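OK so I have been quiet for a while and the reason is BLUE SHELVING. Thread, because I have a lot of feelings about steel angle and I need to put them somewhere.

Background for the new people: I help run the parts side of the Cinotdale car workshop. Small place, one bay, dark gray carpet on the floor (I know, I know, it came with the building and it vacuums up better than you'd think).

For two years our trim parts lived in cardboard boxes along the wall. Carpeted panels, felt strips, clips, the little fasteners that roll under everything. You wanted a clip, you got on your knees.

Then Idalina Cardoso from the Ilville shop sent me a message that just said "do you want shelves, they're blue." Reader, I wanted shelves.

They're the perforated angle kind. Holes all the way up the uprights, so you bolt a level wherever you like and change your mind next week. I have changed my mind 5 times already and loved every one of them.

And the color! Same blue top to bottom, uprights, shelves, even the little feet. I was ready to repaint if it looked sad. Not touching it.

Height was the big question. I wanted the top to work as a bench, so you can put a long piece down flat right next to the car and work on it standing up. Leonor Carvalho said go lower than you think. She was right and I've told her so twice.

It also means the lower level is for crates, and I'm a crate person now. White and blue ones, to go with the unit. Pull one out, get what you need, shove it back. No lids!! Lids are where good intentions go to die.

Friday, April 5, 2024, bay day. Shelf by the car, crates on the bottom, and trim stuff up close:
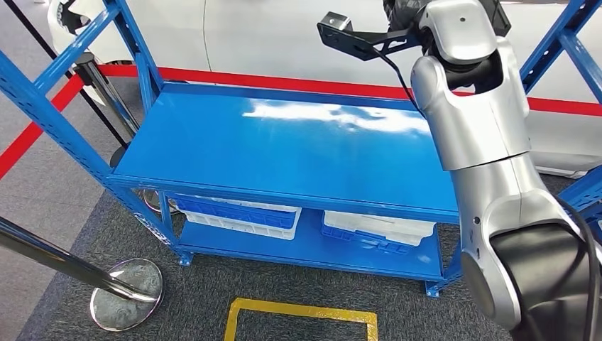
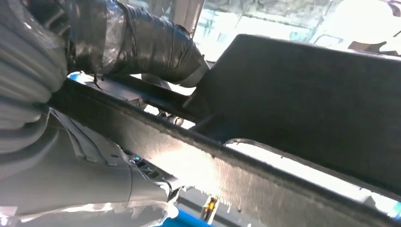
Things I've learned so far, in no order.

Felt sheds. Carpeted trim sheds more. A smooth painted top is so much nicer than bare wood for this because you can wipe the whole thing in one go with a barely damp cloth. I used to spend ages picking gray fuzz out of the grain of the old table.

Leave a gap between crates. I packed them in tight the first week and you couldn't get your fingers around the sides. Give each one some breathing room and suddenly everybody puts them back.

Check your bolts after a few days! Steel angle settles once there's weight on it. I went around with a wrench on day four and got a little turn out of almost every corner. Been solid ever since.

Glossy paint plus overhead lights = glare. If you're hunting for a dark clip, stand on the other side and try again. Or put down an old towel, which also stops small things skating off the edge.

Someone asked about labels. I bought a roll of 288 from Funlow in December and have used maybe a dozen. Big handwriting, one word per crate. CLIPS. FELT. When I tried listing everything inside, the list was wrong by lunchtime.

Someone else asked how many fasteners we keep. Around 2000, counting the jar of mystery ones that I refuse to throw out. One of them is going to fit something someday and I'm going to be unbearable about it.

Next up is a second unit for the long pieces. Felt edges fray if they get leaned in a corner (ask me how I know) so I want them lying flat with the whole length supported. Thinking three levels, close together, nothing stacked more than two deep.

The Mittal catalog has the same angle in green and in gray and I have been staring at that page all week. Idalina says mixing colors is a crime. Leonor says green. I'm leaning blue again, I just love it so much.

If you have a setup like this please show me!! Especially if you've worked out what to do with door seals, because mine are currently hanging off a coat hook and they look like a pile of eels.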